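Notes from the Drisier mill open day

Got there late because the shuttle from the station was full and the next one wasn't for 40 minutes. Walked it in the end. Uphill, past the tire place, then a long fence. The mill is at the far end of the valley road and you hear it before you find the gate. Sign-in, earplugs, a sticker with a group letter on it. I was in the last group before lunch and lunch came first, so that's the order I'm telling it in.
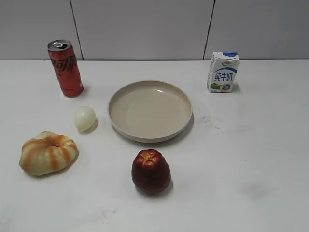

Drisier, February

The canteen is new and very white. Coke, little plates, everyone talking too loud because they still had their earplugs in. I sat with two people from a curtain workshop who had come to look for seconds – the mill shop opens at two and they had a plan. They'd been last year too and said the good linen goes in the first ten minutes. I wrote that down.

Then the tour. Starts in the yarn store, cool and dim, cones up to the roof on steel racking. Most of the cotton comes in already spun now. They used to spin on site and the old spinning floor is still there, windows painted over, used for pallets. Bit sad. The guide didn't linger and niether did the group.

Warping next, which I liked best. 392 cones on the creel the morning we were there, every one feeding a single thread through a little eye and onto the beam. If one snaps the whole thing stops dead and a light comes on. Happened twice while we stood there. The woman running it had the ends tied before I worked out where she was looking. Somebody asked how long it takes to learn and she held up two fingers. Weeks? Years? Couldn't hear. The guide said years.

Weaving shed – loud, loud, loud. Hand signals only. Most of the looms are the newer air ones, very fast, not much to see beyond a blur. But they've kept a row of the old shuttle looms at the back for a cloth they call Justis, a heavy twill with a proper selvage, mostly for work jackets. Slow stuff. The floor shakes under that row and nowhere else. Pattern number 651 was on the loom nearest the rope, navy with a rust fleck, and I'd have bought a yard of it right there. Not for sale until summer, I asked.

The finishing hall was the bit I'd been looking forward to and we only got a quick look through the door. Steam, a smell like ironing. Something about a burst hose. Fair enough.

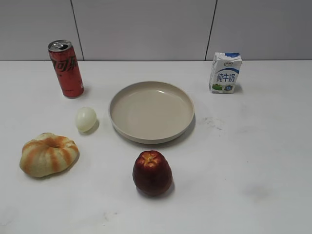 Mending room after that, upstairs, north light. Long sloped tables with the cloth pulled down over them, and people going over it with their fingertips, finding knots I couldn't see from a foot away. They let us try on a scrap. I found one flaw out of I don't know how many. The menders chat the whole time and never look up. There's a radio. Best room in the building, warm and quiet, and I could have stayed.

The dye lab was a let down. Two sample machines, a shade card on the wall, a talk that was realy a sales pitch for the Pal range (bedding, fine, soft, not my thing). Skip it if you're short on time and go back to the warping.

Mill shop. Yes, there was a line. Remnants by weight, seconds by the yard, a bin of loom ends for next to nothing. The curtain people were already at the till with their arms full. I got a piece of gray herringbone, 22 dollars, small weaving fault near one edge that I can cut around. Also a bag of Nalent darning wool in colors I don't need.

Practical stuff. Flat shoes, they will turn you away in heels. No bags over backpack size. Parking is behind the boiler house and fills up early. Bathrooms only at the canteen end, so go before the tour. The tour has two flights of stairs, but there's a freight elevator if you ask at sign-in. Kids have to be twelve.

Next one is in the fall, dates go up on the gate and on the mill's page. I'd go again for the shuttle looms, and get in the shop line by half past one.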